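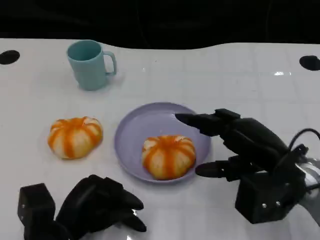
# Pre-Rinse Water Use in a Residence Hall Dish Room

Term project report, submitted 11/14/20

## 1. Background

Hoekstra Hall at Trandham College serves three meals a day from one kitchen. The dish room was last rebuilt in 2000. It has a scrape station, a hand-held pre-rinse sprayer over a deep sink, and a Lelitz conveyor machine. The machine uses a fixed volume of water per rack, set at the factory. The sprayer uses whatever the operator lets through, and before this project its share of the total had never been measured.

The project asked two questions: how much water the sprayer uses over a normal serving day, and whether sorting dishes before rinsing would lower that volume without sending more racks back for a second wash.

## 2. Method

A Grondis inline meter was fitted on the sprayer supply line, downstream of the mixing valve. Readings were taken by hand at the start and end of each meal period and entered on a log sheet kept by the sink. The meter reads to the nearest gallon, so short uses of the sprayer are not resolved.

The first half of the study recorded existing practice, in which every piece is sprayed. In the second half, returned dishes were split into two streams:

- **Stream A:** dishes with sauce, egg, cheese, or starch residue. Scrape, spray, rack.
- **Stream B:** dishes with dry residue only, and drinkware. Scrape or tip out, rack, no spray.

Racks that failed the visual check at the clean end were tallied and run again. The same detergent setting was used throughout.
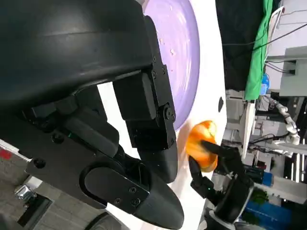

The sorting rule had to be quick enough to apply at the scrape station with a line of trays waiting. An early version used four grades of soil and was dropped after one lunch, as staff disagreed on the middle grades. The final rule depends on whether the residue would fall off when the dish is tipped. The few small crumbs on the purple plate are a Stream B case, provided there is nothing sticky under them. Dried oatmeal is Stream A regardless of quantity. Bowls were the hardest items to place and were moved to Stream A by default.

## 3. Results

Under existing practice the sprayer used 2000 gallons over the baseline period. With sorting in place, the volume over a period of equal length fell by 47 percent. Most of the drop came at breakfast, when toast and pastry plates made up much of the return. Dinner showed the smallest change.

The rewash tally did not rise overall. It was higher on the first day of sorting, mainly from cups with dried milk at the bottom, and then returned to its earlier level.

## 4. Limitations

Meal counts were not recorded, so the two periods cannot be compared per diner. Menus also differed between them. Leakage past the sprayer valve was visible on some mornings and is included in both totals. A repeat run in May, with the valve seat replaced and diner counts taken at the door, would address the first and last of these points.

## 5. Recommendation

Keep the two-stream rule at breakfast and lunch. For dinner, the extra handling gives little return and the existing practice can stay until the valve has been serviced.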